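2. Planning and budgeting for a two-arm station

1. Choose the task before pricing hardware. Handling one small box needs less table than sorting a full bin.

2. Budget for two tables per station. Hurkthorpe tables are 1419 mm long.

3. List both hands as separate line items. Lead times differ. 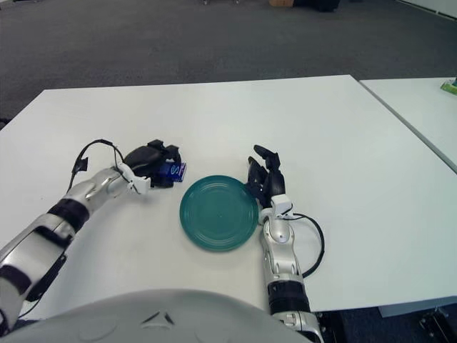
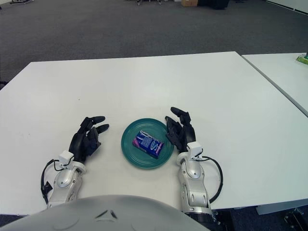
Box and plate task, both hands at the table.

4. Set aside $2000 for spares — cables, wrist brackets and fasteners.

Note: Furklow quotes leave out shipping. Ask for it in writing.

5. Allow three weeks for site preparation.

Caution: Do not order the arms until the floor load has been checked.

6. Send the completed sheet to Shanthi Patwary by the end of March.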